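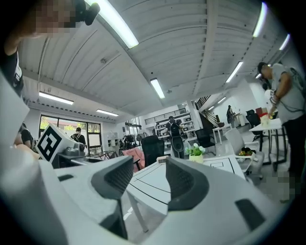
Ribbed white ceiling, long fluorescent lights and a row of dark-framed windows looking onto green trees.

There is a particular kind of room that people in our part of the world grow very fond of without ever calling it beautiful. The big hall at Grinum is one of those. You come in under a white corrugated ceiling with its beams left showing, and the daylight comes in sideways through the windows, and your eyes go straight out to the trees, which in January are as full and green as they'll ever be.

I had come, I must admit, for the staircase. A friend at Tikkanen, the small practice that looked after the fit-out, had told me the mezzanine was the making of the place, and I suppose it is, with its black metal railing and the stairs going up on the right as if they'd always been there. But I spent most of my visit looking at tables.

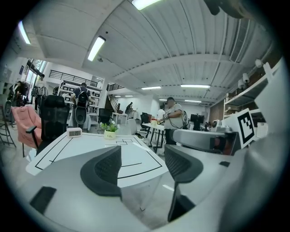

A potted plant and a small digital clock on one of the white tables, with the pink armchair close by.

They are plain white things, and the lines of black tape across the tops give them a bit of the look of a board game waiting for its pieces (I was very taken with this, and have been eyeing my own dining table ever since). The plant helps enormously. Put something green in a cream-coloured pot on a bare white surface and the whole table softens, and you start wanting to pull up a chair.

And what chairs! The black mesh ones are sensible and go wherever they're needed, but the pink armchair has all the charm. Tikkanen wanted it in grey, I'm told, and the people who use the hall held out for 2 weeks until they got their way. Quite right too. A big pale room needs one silly, comfortable thing in it, and the colour warms up that whole side of the floor. 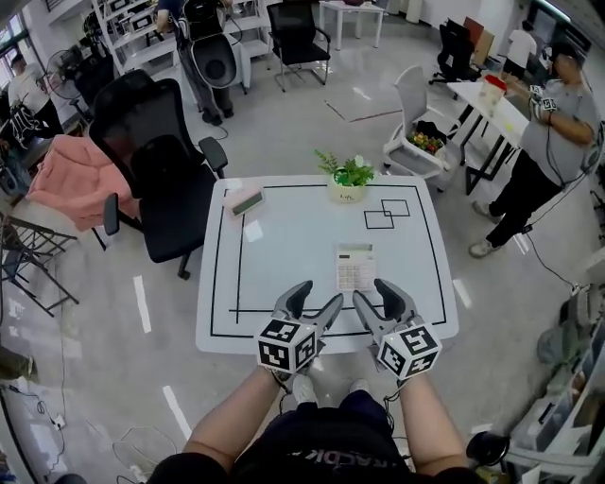

The small belongings are what make a shared room feel lived in, I think, and Grinum is generous about them. A calculator can stay out on the table. A fluffy pink jacket can be slung over a seat, and a standing fan can have its spot by the window all summer long. The white shelving keeps the rest in order, and I liked that it was left open, so you can see at a glance what's there and wander over to get it.

The fit-out took 3 months from start to finish, with Brurkard supplying the shelves, and there is still talk of curtains for the brighter afternoons. I hope they take their time over those. I'd miss the trees.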